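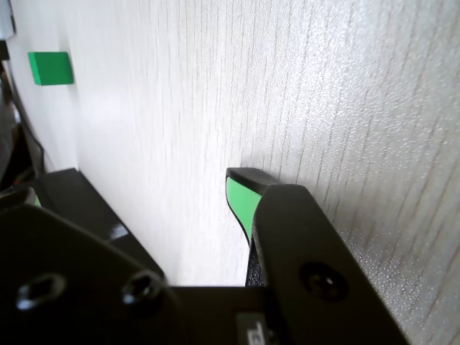 Gripper fingers with green rubber pads, green practice block on the table.

Fokevberg Classroom Gripper Kit
For school clubs, intro classes and student competition teams

The Fokevberg kit is a two-finger gripper for small arms. It comes unassembled. Students build it, mount it, wire it and then use it for the block tasks in the Illa workbook, which is included.

The fingers and mounting plate are black and are held with socket head screws. Each finger takes a green rubber fingertip pad. The pads wear out before anything else does, so the kit ships with 10 spares. Change them in pairs. A new pad opposite an old one will turn the block as it closes.

What is in the box
Gripper body and 2 fingers
Mounting plate and screws
Hex keys
Fingertip pads, 10 spare
Green practice blocks
Motor cable
Illa workbook, student and teacher copies

Load limit
The gripper is rated for objects up to 700 grams. The practice blocks are far below this. Teams that want to lift heavier game pieces should look at the Flerkcombe plate, sold separately, which uses the same screw pattern.

Work surface
Any flat table will do for the first lessons. A pale tabletop makes the green block easy to pick out if your class is using a camera. Shiny tops can give trouble under strong overhead light. Turn off a row of lights or move the arm before changing the color settings.

Used in class
Melina Kouris runs the after-school robotics club at the Sfakianakis school and has used the kit since September. Her students work in pairs, one at the keyboard and one watching the fingers. "The first build took us two meetings. The second group did it in one, mostly from the first group's notes," she says. Her club starts with a single block set well away from the gripper, so that students have to plan the approach before they close on anything.

Lambros Makris, who coaches the competition team there, asks for one change: longer screws for the plate. These are now in the spares pack.

Before you order
Check that your arm has a free motor port. The kit does not include a controller or power supply. Screws should be checked for tightness after the first hour of use and then once a week.

Questions about school orders go to Evanthia Bakalis. For workbook corrections, write to Sharon Rugemalira and give the page number.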